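The Case of the Drifting Left Hand

Big news from the Merkimcombe room: we found the bug! If you've been following our hand-held gripper recordings, you'll remember that in January the left-hand tracks started to wander. A pick would look perfect, then the position would jump sideways for a moment and come back as if nothing had happened. Out of 2840 recordings, 1380 had at least one jump, and the arm we train on them had begun closing its fingers next to things. Ouch.

We blamed the lighting, then the software (sorry, Ignacio!). Then Olga Villalobos sat down with 200 of the worst ones and noticed that the jumps came when the left cube was tilted and only its side marker was easy to read. The size entered for that marker was wrong in our settings file, left over from the old Suldale cubes. One number!
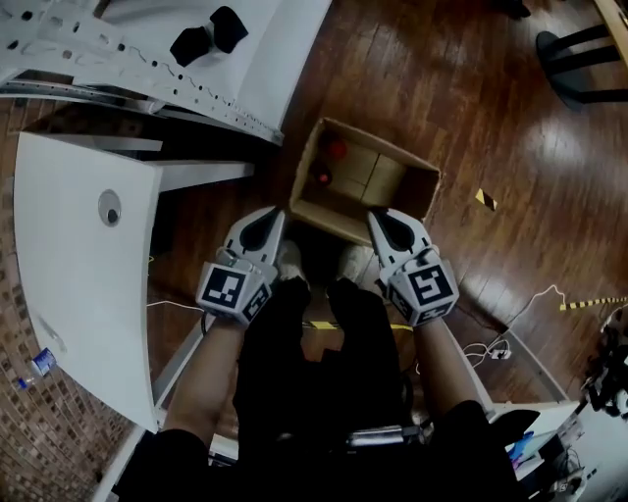
Ignacio Salinas has fixed the file and is rerunning everything, and the first batch is beautifully smooth. We've also added a short check before each session: turn both grippers slowly through every angle, watch the tracks on the monitor, and stop if either one hops. If you recorded with us over the winter, please don't delete your raw files yet. Olga would love to have them!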